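Zidville Linen and Textile Care Forum
Board: Folding, Storage and Issue
Topic: Folding standard for mixed-weight table linen

linenroom_admin
Members are asked to comment on the draft folding standard before it is adopted in April. The draft proposes that all plain cloths, regardless of weight, be folded in thirds lengthwise and then in half twice, and stored with the folded edge facing the front of the shelf. Comments should refer to the draft by section number where possible.

housekeeping_east
Section 2 is acceptable to our department. Section 3 is not. A heavy cloth folded in thirds and then in half twice will not lie flat on a shelf of the depth we have. Our shelves came from Oritz and the spacing is fixed. We request that heavy cloths be exempt from the second half fold.

Cluralau_Stores
We do not support an exemption. Stores issues 2000 cloths in a normal month, and the value of a standard is that any cloth may be taken from any shelf and placed on any cart. Two folds for two weights would require two shelf labels and two count sheets.

housekeeping_east
With respect, Stores does not do the folding. The count sheet can carry one more column.

linenroom_admin
Members are reminded to address the draft. The question of shelf depth has been noted and will be raised with Facilities.

fold_and_press
I have a comment on Section 4, which states that cloths are to be sorted by color before folding. In our room the sorting is done afterward, at the shelf, and we would prefer to keep it that way. Sorting first requires a second table. We have one.

Gavrilă Laundry Services
Our practice is to sort first. Dark cloths shed lint onto pale ones when they are handled together, and the pale ones must then be brushed before issue. We would be willing to accept a single table provided that the two colors are kept apart on it, with bare surface between them. 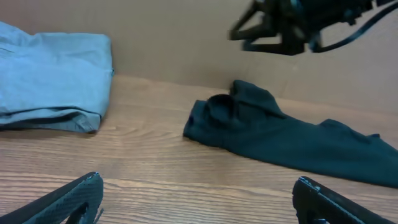

The light blue cloth is folded and the dark teal one is bunched at one end, with clear wood between the two. We would consider that sufficient separation under Section 4.

fold_and_press
Thank you. We could work in that manner. I would ask that the wording be changed from "sorted by color before folding" to "kept apart by color during folding."

Cluralau_Stores
Stores has no objection to the wording. We would note, however, that the lower folds of the blue cloth in the picture are not even. There is a gap between the layers and the corner is creased. A cloth in that condition would be returned to the folding room under Section 6.

Gavrilă Laundry Services
The page concerns separation on the table. Finished edges are covered in a later chapter.

Cluralau_Stores
Understood. Our position on Section 6 is unchanged.

housekeeping_east
May we return to Section 3? We have 1000 heavy cloths and no shelf on which the proposed fold will fit.

linenroom_admin
Section 3 is held over pending a reply from Facilities. Section 4 will be reissued with the wording proposed above. Comments on Section 6 remain open.

Last edited by linenroom_admin, February 2019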